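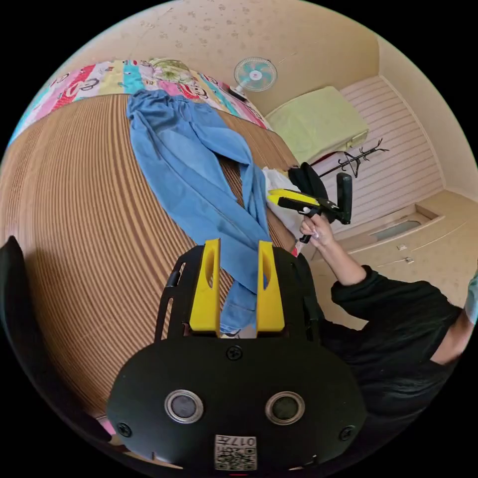 Chapter 2
Keeping a Regular Posting Schedule

Most personal blogs stop within their first year. The usual pattern is a burst of posts in the first few weeks, a gap, a post saying sorry for the gap, and then silence. This chapter looks at how often a blog should be updated, how to choose a schedule that can be kept, and what to do when it slips. Choosing subjects was covered in Chapter 1, and dealing with comments is left until Chapter 3.

By the end of the chapter you should be able to write a posting plan for one season, keep a small stock of finished posts in hand, and decide when an old draft should be dropped.

2.1 What counts as regular

A schedule is regular if a reader can guess when the next post will appear. It does not have to be frequent. A blog updated on the first of every month is regular. A blog that has five posts in one week and none for the next six is not, even though it may contain more writing over the year.

Two of the blogs followed in this book show the difference. Jatlow is a blog about old board games, and it puts up one long post a month. Dandale, a walking blog, began with a post every day. In its first 48 days Dandale published 48 posts, most of them under a hundred words. It then published nothing until April. When it came back, it moved to one post a fortnight and has kept to that.

Readers of the two blogs left different sorts of comments. On Jatlow they talked about the games. On Dandale, during the gap, they mostly asked whether the blog had closed.

2.2 The greeting post

New bloggers often fill a gap with a greeting: a few lines for a holiday, a birthday or the start of a year. These posts are quick to write and do no harm, but they date quickly. The Foley blog, which covers home baking, ran this one on its front page:

"Happy Valentine's to everyone who still reads this. Proper post coming soon, I promise. Feb 14, 2021"

It stayed at the top of the page for 16 weeks. Anyone arriving for the first time in that period saw a promise and no recipe. If you write a greeting, put something else in the same post – a link, a short list, a note on what you are working on – so that it can stand alone if the next post is late.

2.3 Stock and drafts

A stock is a set of finished posts that have not been published. Two is enough for a monthly blog. A weekly blog needs four or five. Posts in stock should not depend on the date, so a review of a book is suitable and a report on last night's concert is not.

Drafts are a different matter. The writer of Truden, a film blog, found 215 unfinished drafts when moving to a new host. Many were only a title. A draft that has not been opened for six months should be read through once, then finished or deleted. Keep the title in a notebook if the idea still seems good.

Exercise 2a

Choose a blog you read often and write down the dates of its last ten posts. Work out the longest gap and the shortest. Then write one sentence saying when you would expect the next post, and check it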